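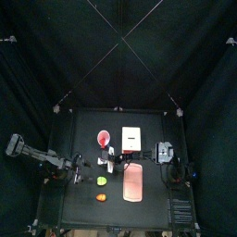
I came to Trostwood to look at a hole in the ground, and I stayed for soup.

The hole is Trostwood Lock, or it will be again one day. When I first saw it, the chamber was full to the coping with brambles, silt, and what must have been every shopping cart the town ever lost. The canal from Trostwood to Drivedport had been shut for 59 years by then. People walked their dogs along the old towpath without ever wondering why it was so flat and so straight (I was one of them, for longer than I'd like to admit).

Then a flyer went up in the window of Bhatt Hardware asking for people who owned rubber boots. No experience needed, lunch provided. I owned rubber boots! I'd bought them for a garden that never happened, and they still had the tag on.

My first morning was all roots. We started at eight with loppers and bow saws, and by ten I had discovered muscles between my shoulder blades that I hadn't used since high school swim practice. The woman next to me had been doing it for years and cut three times as much as I did while telling me the whole plot of a detective novel, including who did it. Lunch was lentil soup out of a pot the size of a laundry sink. I had two bowls, then a third when I thought the line had thinned out enough for it to look decent.

I went back the next month, and the one after that. You get hooked on the mud, or maybe on the talk. A couple of months in, they moved me from brambles to bricks, and bricks are where I've been ever since.

Old lock bricks are bigger than the ones in your house, and the good ones are worth saving. You chip the lime mortar off with a little hammer and a bolster, you knock the brick and listen, and if it rings you put it on the pallet. If it thuds, it goes on the rubble heap for the towpath. We stack 720 to a load, and a trucking outfit called Trivel hauls them up to the yard for whatever the diesel costs them. On a good day I clean enough to feel smug. On a cold day I clean enough to keep my fingers moving.

The east wall is the one we're rebuilding now. It had bowed out over the years, with an ash tree growing straight through the middle of it, and there was a long and fairly loud argument about whether to prop it up or take it down. Down won. We took it down to the fifth course above the floor, where the work was still as tight as the day it was laid, and somebody found a thumbprint fired into one of the bricks. Everybody put their own thumb in it. Mine was too small.

The new courses are going up in lime, the same as the originals, and lime has its own ideas about the weather. Too hot and it dries too fast, so we drape wet burlap over everything and fuss with it all afternoon. Too cold and we can't lay at all, so from November on it's back to the brambles. There are always more brambles.

The gates are the big expense. They'll be oak, built to measure, and there's a sponsor-a-brick scheme to help pay for them. The target is 1000 bricks, and your name goes in a book that will be kept at the lock cottage once the lock cottage has a roof. I bought one for my mother, who said it was the strangest birthday present she'd ever had and then asked to come and see it. She's been on soup duty since June.

Will boats ever get through to Drivedport? There are 5 miles still to go, and a road bridge that was flattened into a culvert and will need somebody braver than me to sort out with the county. I asked one of the bricklayers when he thought we'd be done, and he said to pass him the trowel.

If you fancy it, the work parties meet at the gravel lot behind the old feed store at eight. Bring gloves, boots, and a mug. The mugs there are terrible.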